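Review: Evorik Cell Practice Guide, second edition
919 views | 7 shares | 2 comments

The Evorik guide is a set of working rules for small two-arm manipulation cells, sold as a binder with a matching set of printable forms. It covers layout, cable routing, marking, logging and the handling of soft goods. I applied the second edition to a laundry folding cell at our Govelness site from September onward, and this review is based on that use.

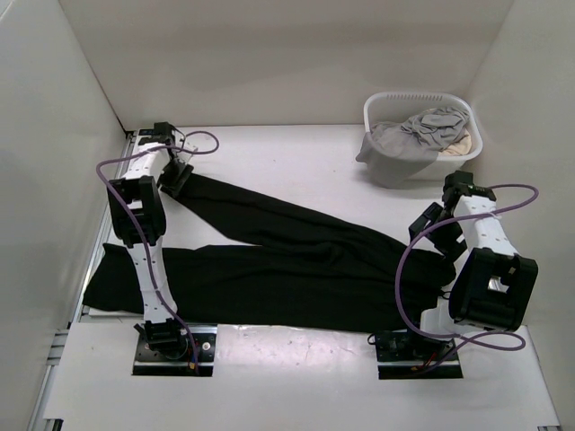
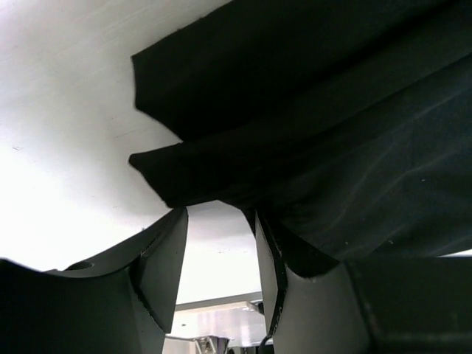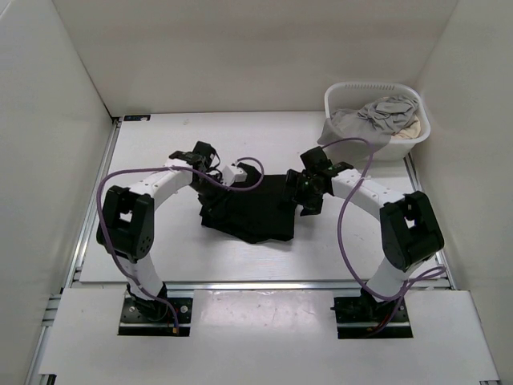
Black cloth against a white surface, all three.

The guide is organized as 54 numbered rules, each with a requirement, a short rationale and a check. A requirement is written with "must" or "should" and the difference is respected throughout, which cannot be said of the first edition. The strongest chapter is the one on cable management. It asks that any cable running outside the links be walked through the full joint range at low speed, with the operator noting every position in which a loop can reach a fixed object or another part of the same arm. The purple cables on our arms swing out in wide loops past the elbow joints, and one of them reaches as far as the right wall, so this check took most of a morning. The guide gives no maximum loop size. It asks for the largest excursion to be recorded and compared after each cable change, and I found that more useful than a fixed limit would have been.

Scope

The guide applies to benchtop cells with light arms, one operator and no conveyor. It says in its opening pages that it does not replace a risk assessment or any standard that applies by law, and repeats this at the head of the chapter on operator access. That is the correct position. A buyer who wants a document to satisfy an inspector should look elsewhere. The Evorik rules sit one level below that: they tell a technician what to look at before the first run of the day and what to write down when something changes.

We also hold a copy of the Irard bench handbook, which covers similar ground. Irard is cheaper and has better drawings. Its rules are written for rigid parts, however, and the two pages on textiles amount to a warning that textiles are difficult.

Layout and enclosure

Rules in this chapter deal with walls, sightlines and the location of containers. Three plain walls and an open front is treated as the default arrangement, with the arm bases at the open side. The guide requires the operator's standing position to be marked on the floor, outside the reach of both arms at full extension. Reach is to be measured with the gripper fitted. Several of us had been quoting the figure for the bare arm.

Container placement is handled well. A basket must be inside the reach of the arm that serves it and should be outside the area swept during the main task. Ours stands in the far right corner, close behind the right wrist when that arm works over the table, and it did not pass the second part of the rule on the first attempt. The guide allows a deviation if it is written down with a speed limit for moves near the container. We filed the deviation.

A related rule says that no fabric should hang over the rim of a source container on the side facing the arms. The stated concern is accidental snagging by the wrist. We had a gray garment draped over the front left of the basket and had never considered it a fault. The check is a look at the rim before each run and takes no time worth recording.

Soft goods

Seven rules cover garments. The most important concerns contrast. The work surface must differ clearly in brightness from the item, and the guide adds a separate requirement for the gripper fingers, which should be distinguishable from the item in at least one camera view. Black trousers on a white table meet the first requirement easily. With dark fingers they are a poor case for the second: from the fixed view, the point where finger meets cloth is hard to separate. The wrist view does better. There the charcoal fingers have lighter beveled inner faces, and the tip of the right one can be followed up to the folds resting on it.

The guide's remedy is a strip of light tape on the outside of each finger, kept clear of the contact face. It does not discuss tape wear or how often the strip should be replaced. I would have liked a replacement interval, or at least an instruction to set one.

The grasp confirmation rule is stricter than our previous practice. A grasp may be logged as confirmed only after a short lift, and contact alone must be logged as contact. This adds a step to every cycle and the operators disliked it for the first two weeks. The logs are better for it. We can now separate a finger that touched the cloth from a finger that held it, and the two had been mixed in all of our earlier records.

I have one objection in this chapter. The guide defines the start state of a garment as "flat, with creases permitted," and offers no way to grade the creases. Trousers with one leg crossed over the other and trousers bunched into a rough four-sided shape are very different problems for a folding routine, and a literal reader could accept both. We wrote our own scale with a reference print for each grade and pinned it next to the cell. A future edition should include something of the kind.

Surface condition and marking

The table must be inspected for marks before any session in which cameras are used to locate an item. Faint smudges and scuffs are allowed if they are recorded on the surface map, one of the supplied forms. The form is a blank rectangle with a grid, and it works. Ours shows scuffs at the front near the two bases and a gray smudge toward the far left corner.

Labels inside the camera view must be legible or removed. A small black label sits at that same corner of our table, and its markings cannot be read from the fixed view, so it fails as written. The rule is sound, but the guide never says legible to whom. A label that serves a technician leaning over the table will often be useless to a camera. I raised this with Evorik and was told that the wording is under review.

Wiring at the base

This is the weakest chapter. It consists of two rules, one on strain relief and one on color coding, and both assume that the base is closed. In a cell where the bases are set into cutouts in the table, with red and dark wires exposed beside them, there is more to say. Dropped fasteners can enter the gap around the plate. Loose sleeves and garment drawstrings can reach the wires. I expected a rule on covers and found none. The Irard handbook does have one, and we adopted it.

Forms and logging

The forms are supplied as plain pages and as a spreadsheet. The daily sheet fits on one side of paper. The change record asks what was altered, which rule it touches and which checks were repeated, and it is the form we would keep if we had to drop the others. The deviation form is too long. It asks for the cell identifier in four places.

The spreadsheet version has a fault: the rule numbers are typed as text and will not sort correctly past nine. Evorik supplies a corrected file on request – it should be the default download.

Production quality

The binder is sturdy and the pages are heavy enough for shop use. Type is small in the tables. The index lists rules by number and by subject, and the subject index is accurate. Cross references to the first edition appear in the margin, which helps a site that is upgrading. Kim, our second site, still works to the first edition, and the margin notes made it possible to compare logs from the two cells without a conversion sheet.

Verdict

Recommended for small cells that handle fabric and already have a risk assessment in place. The cable, container and grasp logging rules justify the purchase. Base wiring needs to be covered from another source, and any site working with garments should expect to write its own grading of start states. Sites that handle only rigid parts will get most of the same value from Irard at a lower price.

Shares: 7 | Comments: 2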